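Are refill pouches really cheaper than buying a new pump bottle?

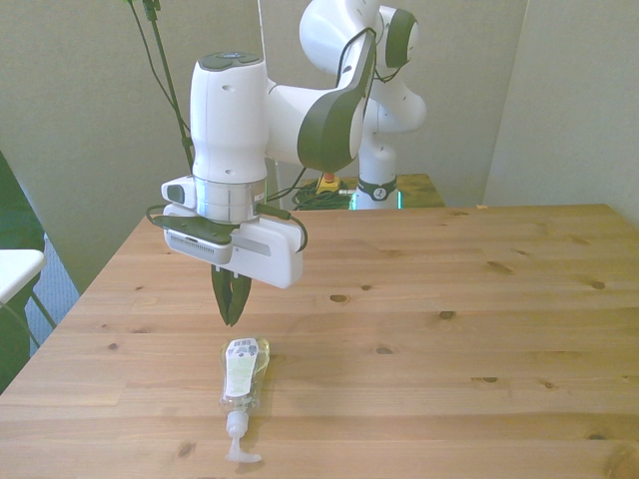

Clear plastic pump bottle, the sort you'd be refilling

Asked by dundham_lurker, 8 Jun 2021

Every shop near me now pushes refill pouches for hand soap. The Birutico one says "save 30%" on the front in big letters, but when I stood in the aisle and did the sums it came out at pennies. Am I missing something, or is this just a way of selling me the same soap in a bag? I also suspect the pump gives up long before I've got my money back. We are a house of four and get through a lot of soap.

soapdodger63
Depends what they are comparing it with. "Save 30%" is usually against the full price of the bottle, and when is the bottle ever full price? My local shop has the Birutico bottle on offer every few weeks, and in those weeks the pouch costs more per 100 ml. Look at the small print on the shelf label and ignore the front of the pack. Some shelf labels give the price per 100 ml for one and per item for the other, and I don't believe that's an accident.
If you do refill, rinse the bottle and let it dry first. Topping up old soap over and over is how you get that slimy bit at the bottom. Run some warm water through the pump as well.

Ritance_Road
just buy bar soap

mrs_aubert
I kept receipts from last September because my husband wouldn't believe me either way. The pouches did come out cheaper for us, but only the large ones. A 400 ml pouch saved next to nothing. Whether it is greener I couldn't say. Our council won't take the pouches and it does take the bottles, so make of that what you will.
On pumps, I've had one last over a year and another from the same brand go in a month. It's nearly always the spring. Don't throw the whole thing out, try the pump off another bottle first, as plenty of them share the same thread. Not all of them do, whatever the packet says about "fits most bottles".
I wouldn't bother with the foaming sort. You're paying for water.

Viewed 1,948 times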